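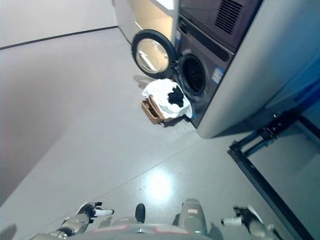

Can you wash a white towel with a black T-shirt?

Once the black thing has been through several washes on its own, at 30 degrees, you will usually get away with it. A new one, never. I would still keep them apart if the towel is one you care about.

There is a lot of advice about laundry and I have stopped believing most of it. Vinegar "locks in" dye, salt "sets" colour, a special sheet catches everything. I tried the salt on a cheap black vest and the rinse water came out grey both times. The sheets do pick up some loose dye, but I wouldn't trust one with my good pillowcases, and at the price of a box you could run a fair few extra loads.

What follows is dull and it works for me.

Sorting at the machine

Put the basket on the floor right in front of the open door and sort there. People will sell you a hamper with 3 compartments. I had one. Everybody in the house used the compartment nearest the door.

Take the dark things off the top first, socks especially, and drop them to one side. Shake out every white towel and sheet before it goes in. A black sock will hide inside a folded towel quite happily, and you will find it when the towels come out the colour of dishwater.

Check the drum too. Run your hand round the inside, then pull back the lip of the rubber seal at the bottom and look in the fold. Small dark items get left in there from the last load.

Testing a dark item

Wet a corner of something white that you don't mind losing, press it hard against an inside seam of the dark item and hold it for a minute. If any colour comes across, wash the item alone and test again next time. Leonor Matos, who taught me this, uses hot water for the test. I use warm. Either will show up a bad one.

How much to put in

Fill the drum loosely and stop while you can still get a hand in above the washing. Towels need more room than you think. The "full load" on the front of the brochure assumes cotton laid in by somebody patient.

Powder for whites, liquid for darks. I was doubtful about this too, but most powders have bleach in them and most liquids don't, so read the packet. Measure it. With soft water I use 50 ml of liquid for an ordinary load and see no difference when I use more, apart from stiffer towels.

If it has already gone wrong

Don't tumble dry the greyed towel. Wash it again straight away by itself, as hot as the label allows, with powder. If it is still grey, soak it overnight in oxygen bleach (check the label first, no wool or silk) and wash once more. After that I give up and it becomes a floor towel. I have three.

Leave the door and the detergent drawer open afterwards, and wipe the seal with a dry cloth. No scented tablet does the same job, whatever the box says.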